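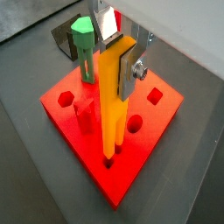

Red board, green peg, and a yellow one on its way.

My aunt kept her toys in a cardboard box behind the sofa, and I could still draw you the dent in its lid. When I started asking people about the toy libraries they grew up with, I heard a lot of answers like that. In Mbwambo, where the lending room opens every Sunday at the back of the old post office, there are 519 toys on the shelves and nearly every grown-up in town seems to have a favorite.

Hamisi Sang has run the desk for 40 years, on and off (mostly on). He still writes the loans in a ledger, in pencil, and he'll happily turn the pages back to find your name – or your mother's. A family card costs five dollars a year. You can take home two things at a time, three if it's raining. 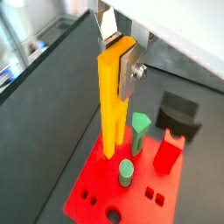

Over the board, not far from the star-shaped hole.

The puzzles go out most in winter, and then in March everyone wants the wagons. Wash day is my favorite part, I have to say. The sinks get filled, somebody puts the radio on, and all the pieces are spread over old towels until the whole place smells of dish soap.
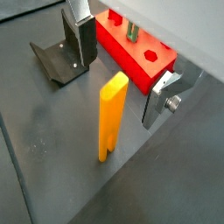
Aiman Wuisan, whose twins have been through most of the catalog by now, told me she joined to save money and stayed for the talk. Parents swap sleep advice by the door, and grandparents come in early for the good chairs. She once drove back from Prurken with a single missing train wheel, a trip that took all afternoon, and she was given a round of applause and a slice of lemon cake. 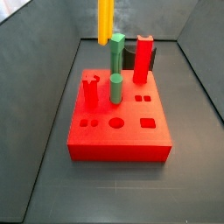 There is talk of a second room in Prurken, if the lease works out. Hamisi would like it to have a lower counter, so the children can hand over their own cards.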